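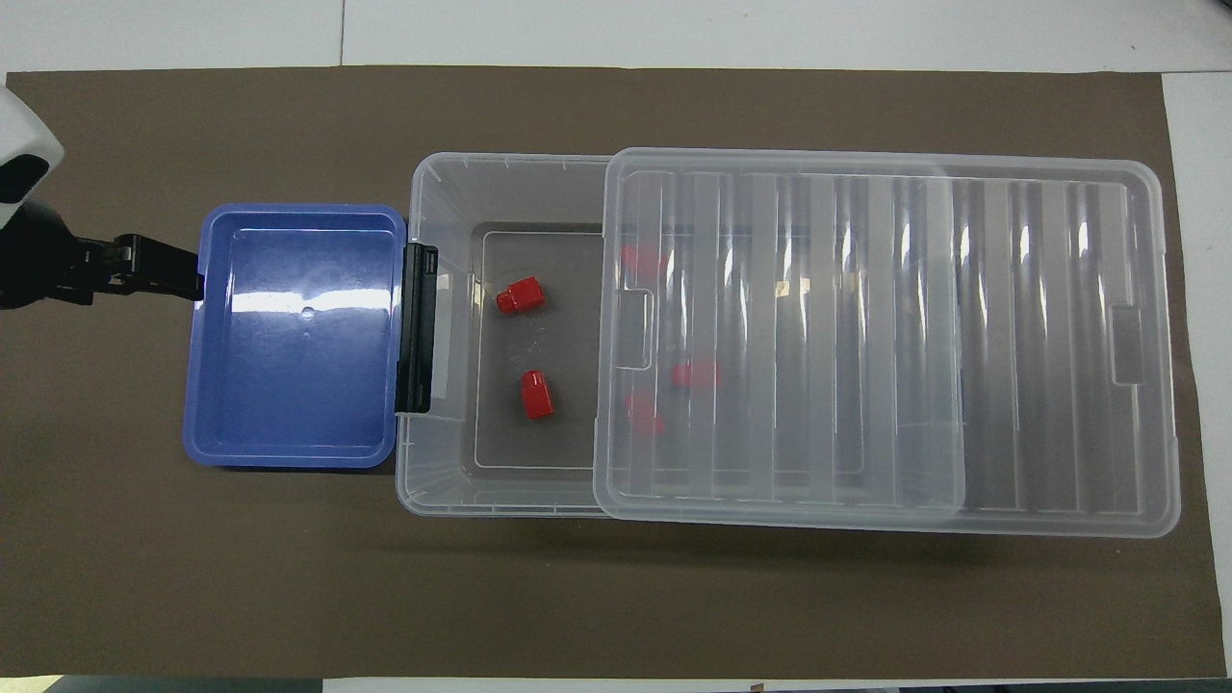
宗教学概论(下)讲义
第六讲 静默作为仪式形式
授课:Samira Sayegh
本稿修订于2026年7月23日,替换此前发放的版本。第三节的编码表有改动,已按旧表完成练习的同学须重新核对“过渡段”一项。

一、问题的界定

上一讲讨论了诵念、歌咏与宣读,三者都以声音为载体。本讲处理声音中止的情形。仪式研究中,静默长期被当作两段有声行为之间的空白,记录者往往只写“停顿”二字。这种处理有两个后果:其一,无法区分有规定的静默与偶发的静默;其二,无法解释某些传统为何以静默为聚会的主体部分。

本讲所称“仪式静默”,须同时满足以下条件:
(1)参与者知道静默将要发生,或能在其开始后很快辨认出来;
(2)静默有可辨认的起点与终点,不论该界线由人、由器物还是由时刻标定;
(3)在静默期间发声,会被在场者视为需要某种理由的行为。

第(3)条是操作上最有用的一条。它不要求绝对无声。咳嗽、挪动座位、窗外车声,一般不构成中断;一句低声的提问则可能构成。判断的依据是在场者的反应,观察者自己的听觉印象不能作为依据。

需要排除的情形:因设备故障、主持人遗忘或等候迟到者而产生的无声。此类情形在记录中标为“非规定性无声”,不计入分析,但必须保留在原始笔记里,以便复核。

二、类型

文献中的分类方式很多,本课程采用按功能划分的办法,分四类。同一段静默可能兼属两类,此时以主类在前、次类在后的方式记录。

2.1 守则型静默
以成文或不成文的规则约束日常言语,持续时间长,通常覆盖起居、用餐与劳作。《本笃会规》第六章论及缄默,第四十二章规定夜祷之后不得交谈,属于典型材料。内观禅修营中通行的“圣默然”亦归此类:参加者在课程的大部分时间内不与同修交谈,但可就修习问题询问老师,可就生活事务联系服务人员。读材料时注意这些例外条款。例外的范围往往比规则本身更能说明规则的用意。

2.2 等候型静默
静默本身即聚会的主体。公谊会(贵格会)的无程序崇拜是教科书中最常引用的例子:与会者静坐,有感动者可起立发言,发言后复归静默。这里的发言称为“口头服事”,不构成对静默的破坏。初学者常见的错误是把一次聚会中的发言次数当作聚会“活跃程度”的指标。整场无人发言的聚会在该传统内部完全可以是一次合格的聚会。

2.3 框架型静默
置于有声行为前后,用于标示段落。诵经开始前的静坐、读经之后的默想、合唱结束后的短暂无声,都在此列。时长较短,且高度依赖主持者的身体动作来标定。抄录仪式程序单时,这一类最容易漏掉,因为程序单上通常不写。

2.4 纪念型静默
为亡者或某一事件而设,时长多预先宣布。该类在宗教场合与世俗场合之间流动性最强,同一形式可见于教堂、学校与体育场。本课程只讨论其在宗教聚会内部的使用,世俗用法见选修材料丙。

关于东正教静修传统(hesychasm)如何归类,意见不一。该传统以反复默念短祷文为核心,外部表现为静默,内部却有语词活动。本课程暂归入守则型,理由是其实践多嵌在修道生活的整体规则之中。主张单列一类的同学可在期末论文中论证。

三、记录与编码

3.1 时间单位
以秒为单位记录起止。短于5秒的无声不单独编码,附记于相邻段落。起点取最后一个有声动作结束之时,终点取下一个有意发声或标定动作开始之时。以钟、磬、木鱼等器物标定者,起点取余音不再可闻之时;若余音长度难以判断,则取击打之时,并在备注栏写“取击打时”。两种取法不得在同一份记录中混用。

3.2 编码表
S1 起始标定方式:人声/器物/身体动作/时刻/无标定
S2 终止标定方式:同上
S3 姿势:坐/立/跪/行走/混合
S4 视线:闭目/垂目/注视某物/不定
S5 中断:有/无;有则另行描述
S6 过渡段:静默开始前或结束后,秩序尚未稳定的时段,单独计时
S7 预告:口头/书面/无

S6为本次修订所改。旧表把过渡段并入静默总时长,导致框架型静默的时长普遍偏大。新表将其剥离。判断过渡段结束的标准是:在场者中最后一个明显的姿势调整完成。此标准仍有主观成分,两名编码员须独立判断,差值在3秒以内取平均,超出则重听录音或重查笔记。

3.3 观察者的位置
观察者应坐在能看见主持者、同时不处于其正面视线之内的地方。静默期间不得书写。纸笔的声音在安静的室内传得很远,书写动作也会被邻座注意到。可行的办法是先默记要点,待下一段有声行为开始后补写。由此造成的细节损失应当在方法部分如实交代。

录音须事先取得聚会负责人的书面同意。部分团体允许录制讲道与唱诵,不允许录制静默,遇此情形须停录。停录期间的数据只能来自目测与计时,记录中标“无录音”。

四、个案:Plimell静修所的晨间聚会

以下材料摘自Kwabena Amegashie的田野报告,经作者同意用于教学。Plimell静修所设在一处旧农舍内,接待不同信仰背景的短期住客,晨间聚会由驻所人员轮流主持。报告覆盖18次聚会,编码时间合计2198分钟,每次聚会前后的寒暄与收拾场地的时间均计算在内。

聚会的固定次序为:入座;主持者读一段短文,出处不限;静坐60分钟;主持者合掌致意;自由交谈;早餐。短文由主持者自选,住客事前不知内容。静坐的时长固定,写在门厅的告示上。起始由击磬标定,终止由主持者的合掌动作标定,不发声。

Amegashie注意到终止标定的一个结构性问题:闭目者看不见合掌动作。观察表明,这部分参与者依靠邻座的衣物声与呼吸变化得知静坐已经结束。终止因而呈扩散状,由主持者近旁向外传递,编码时表现为较长的尾部过渡段。报告中最长的一次尾部过渡段为34秒,发生在座位排成两圈的那次聚会上。单圈排座时,过渡段明显较短。

曾任主持的Darlene Kowalchuk在访谈中解释了不用磬声收尾的考虑:

“击磬收尾,所有人会在同一刻被叫出来。有的人会吓一跳。我们试过一阵,后来改回合掌,快慢各人自己定。”

这段话有两点值得注意。第一,主持者清楚终止的扩散性,并将其视为可取的性质。第二,起始与终止采用不对称的标定方式是有意安排。编码员若只在S1与S2栏分别填写“器物”与“身体动作”,不对称的意义不会自动显现,必须结合访谈材料解读。

关于中断,报告记有一例:一名住客在静坐中途低声念诵,音量不大,但持续。主持者未作制止,其余住客亦无人离席。事后的自由交谈中有人提及此事,语气平和。按第一节第(3)条,这次发声被在场者视为需要理由的行为,因此编码为中断。Lautaro Benítez对此提出异议,认为Plimell的规则只禁止交谈,未禁止念诵,应编码为“规则未覆盖的发声”。两种意见均记录在报告附注中。课堂讨论时请先明确所依据的是成文规则还是在场者的反应,再陈述结论。

五、对照材料:Meireles小组

Joaquim Rebelo记录的Meireles小组规模较小,聚会地点在成员家中轮换,以读经为主,静默属框架型,置于每段经文之后。该小组没有固定主持,由读经者自己决定何时结束静默,方式是翻页或合书。

与Plimell相比,差异集中在三处。
标定权:Plimell归主持者,Meireles归当次读经者,每段可能易手。
预告:Plimell有书面预告,Meireles没有,新成员须通过数次参与习得。
容错:Meireles的静默常因误判而提前结束。例如有人以为翻页声表示继续,随即开始发言,而读经者只是在查对注释。小组对此不作纠正,顺势进入讨论。

Rebelo据此认为,无预告的框架型静默更适合成员稳定的团体。这一推断依据的只是一个小组的材料,引用时应注明。两份材料的编码粒度也不同:Rebelo使用的是旧表,过渡段未剥离,因此两者的时长数据不可直接比较,可比较的仅限标定方式与预告方式。

六、理论上的几点提示

6.1 静默与沉默的区分。中文文献中二词常混用。本课程以“静默”指仪式中受规范的无声,以“沉默”指一般的不发言。翻译外文文献时,silence一词须依上下文决定译法,不要全篇统一替换。

6.2 内在状态不可编码。编码表记录的是可观察的行为。参与者在静默中祈祷、观息、走神或打盹,外部表现可能完全相同。凡涉及内在状态的陈述,来源只能是当事人的自述,且应标明自述的时间距聚会多久。

6.3 避免评价性用语。“深沉的静默”“有质量的静默”等说法在团体内部有其含义,可作为当地用语加引号引用,但不得作为分析概念使用。

6.4 集体与个体。独处时的静修是否属于仪式静默,取决于是否满足第一节的第(2)、(3)条。独处者无在场的他人,第(3)条需要改写,可考虑以当事人自己事后是否认为“断了”为准。这一改写尚不成熟。

七、作业与阅读

必读:《本笃会规》第六章、第四十二章(中译本任选,注明版本);Amegashie报告第二、三章,含附注。
选读:Rebelo的Meireles记录全文;选修材料丙。

作业一:选择一次公开的宗教聚会,任何传统均可,取得许可后旁听,用新编码表记录其中全部仪式静默。提交编码表与不超过两页的方法说明。方法说明须写明座位位置、是否录音、补写笔记的时点。

作业二:就第四节所述的念诵一例,写一页短文,说明应如何编码。须回应Benítez的异议。

两项作业均于9月第一次讨论课前提交。旁听申请信的范本在课程资料夹内,使用时请删去方括号中的说明文字。无法到场旁听者可改用资料夹中的录音二,该录音未含静默前的预告部分,S7栏填“不详”。

勘误:上一版讲义第五节将Meireles小组的静默列为等候型,应为框架型。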